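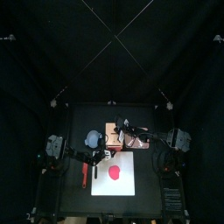
The board goes in front and other small opinions

So I've been on a kick about where things go. I know, I know, last month it was dish towels and a few of you wrote to say you'd had enough of my dish towels. But this one has changed how I spend a Saturday-ish kind of morning in the kitchen, and I've been boring everyone I meet with it, so now it's your turn!

The short version is that I've started laying out the whole job before I touch any dough. White board right in front of me, red knife beside it on the left with the handle toward me, the pale blue bowl back behind it on the same side, the tray over on the right. Then the lump of dough goes in the middle of the board and I don't start until I've looked at it all for a second. It takes no time. I had been doing it the other way my whole life, meaning I'd get my hands good and sticky and then remember that the bowl was in the cupboard above the fridge.

If you bake a lot you're probably rolling your eyes, and Mikkel Bech certainly did when I told him. Mikkel taught the pastry evening at Gunnlaugsson the winter I took it, and he pointed out (kindly, but he did point it out) that he had said exactly this to all of us in the first ten minutes. I have my notes from that class. I wrote down "butter cold" and drew a picture of a duck.

Why a white board

I went back and forth on this one. My old board was a big brown wooden thing I'd had since my first apartment, and I love it and I'm keeping it for bread. For colored dough, though, white wins. You can see every streak and every crumb you missed, and when you're trying to decide if the beet has worked its way all the way through, you want a plain background and decent light. A dark counter around it helps too, I think. Your eye goes straight to the board and stays there.

The down side is staining. Beet is beet! A paste of baking soda and a little water, left on while you have your coffee, takes most of it off. Lemon and salt also works and smells nicer. Bleach works best of all and I never want to use it, so mostly my board is a very faint pink on one side and I've decided to be fine with that.

Get one with a handle slot if you can. I hang mine from a nail by the back door, and before that it lived flat in a drawer under the cookie sheets, where it never quite dried.

Red knife, no regrets

I bought a red knife at Anino because I kept losing the gray one. I'd put it down, flour would get on it, somebody would set a towel on top, and there I'd be patting the counter like a person looking for their glasses. The red one I can find. It's got a hole at the end of the handle too, so it can hang next to the board if I ever put up a second nail. (The second nail has been on my list for a while.)

For soft dough you don't need anything very sharp, by the way. You're pressing more than slicing. Go straight down, lift straight up, and don't saw, or the piece you just cut will come along for the ride and stick to the blade. A dusting of flour on the knife is good. Too much and you'll get white lines in your nice pink dough that never really knead out.

I always put the knife down on the same side as the bowl, with the blade pointing away from me. I'm right-handed, so left looks backward, and Steinar Bisgaard told me so in front of people. But my right hand is the one covered in dough! The left one is clean, it picks up the knife and passes it over, and the handle stays dry all morning. Try it before you write in.

The beet dough, since you asked

I had so many notes about this after the winter issue that I'd better just put it down properly. It's a soft flour-and-oil dough, good for little crackers or for filled dumplings, and it's also a very forgiving thing to make with kids because there's no yeast to disappoint anybody.

You'll want:

277 grams of plain flour, plus extra for the board
2 tablespoons of olive oil
A medium beet, cooked, peeled and mashed very smooth
A good pinch of salt
Warm water, a splash at a time

Put the flour and salt in your bowl and make a dip in the middle. Oil in, beet in, stir with a wooden spoon until it looks like a terrible mistake. It always does at this stage. Keep going, and then switch to your hands and press it against the side of the bowl until the dry bits are gone. Add water only if you truly need it, and less than you think. My first batch was soup.

Turn it out onto the board and knead until it's smooth and doesn't grab at your fingers. Then cover it with the upturned bowl and walk away for half an hour. It'll feel like a different dough when you come back, soft and a bit stretchy, and it'll cut cleanly.

For crackers, roll it as thin as you dare, cut it up, prick it with a fork, sprinkle with coarse salt and bake in a medium-hot oven until the edges are crisp. Watch them. Pink dough goes from pink to brown with very little warning, and since you can't judge by color the way you would with a pale cracker, tap one with your fingernail. If it sounds dry, it's done.

For dumplings, keep it a little thicker, cut rounds with a glass, and boil them for 6 minutes. I fill mine with potato and a lot of black pepper. They do fade in the water, so salt it well and add a spoonful of vinegar, which seems to help hold the pink. I can't prove that. It was my aunt's trick for red cabbage and I borrowed it.
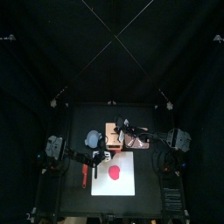 Lenville, March

Back again after a little break to test things. I did the layout a few different ways this month, and I wanted to add some notes before I send this off.

First, the row at the back matters more than I thought. I like the bowl on the left, the tall stuff in the middle and the tray on the right, with the board alone in front of them. When I swapped the bowl and the tray I kept reaching across the board with a floury sleeve. When I put everything on one side I had plenty of elbow room and nowhere for the finished pieces to go. So I'm sticking with left to right: bowl, wood, tray. Dough comes out of one, ends up in the other, and the board is where it passes through.

Second, a see-through tray is a treat. I have a soft spot for pink ones (you may have noticed a theme) and the light does pretty things on them. They're slick, though, so if you're laying down sticky dough, put a sheet of parchment in first or you'll be peeling your dumplings off with a spatula and some words.

Third, light wood next to all that color is just nice to look at. Mine is that pale tan kind with a slot in the top, and it warms up the whole spread. Wipe it with a barely damp cloth and let it dry standing up, away from the stove. Don't soak it, please. I soaked one once and it has never sat flat again.

And fourth, the lump in the middle. I used to flatten it right away, and now I leave it in a nice fat oval and cut from one end. The part you haven't gotten to yet stays soft that way, and you only dry out the bit you're working on. If it starts to crack at the edges, damp your fingertips and smooth it over.

Some of your letters

Several of you asked if the same layout works in a really tiny kitchen. Mine is tiny! I can touch the stove and the sink at the same time. If you can't get a row behind the board, put the tray on top of the stove (off, cool, check twice) and keep the bowl behind you on the table. Keep the board in front no matter what.

Someone else wanted to know what to do with leftover pink dough. Wrap it tight and keep it in the fridge overnight, or roll it thin and freeze it between sheets of parchment. After a couple of nights in the fridge mine goes grayish at the edges, and it tastes fine but looks sad, so I make it into crackers with a lot of seeds on top.

And to the reader who makes hers with carrot and a bit of paprika: I tried it. It's a gorgeous orange and I may like it better, but don't tell the beets.

Skollari now goes out to 1508 of you, which makes me want to lie down for a minute. Thank you for reading all this about cutting boards. Next issue I'll have Steinar's rye crackers, if he'll write down the amounts instead of waving his hands at me, and a note on cleaning graters that's longer than it has any right to be. Send me your layouts in the meantime, left-handers especially. I'd love to know which side you keep the knife on.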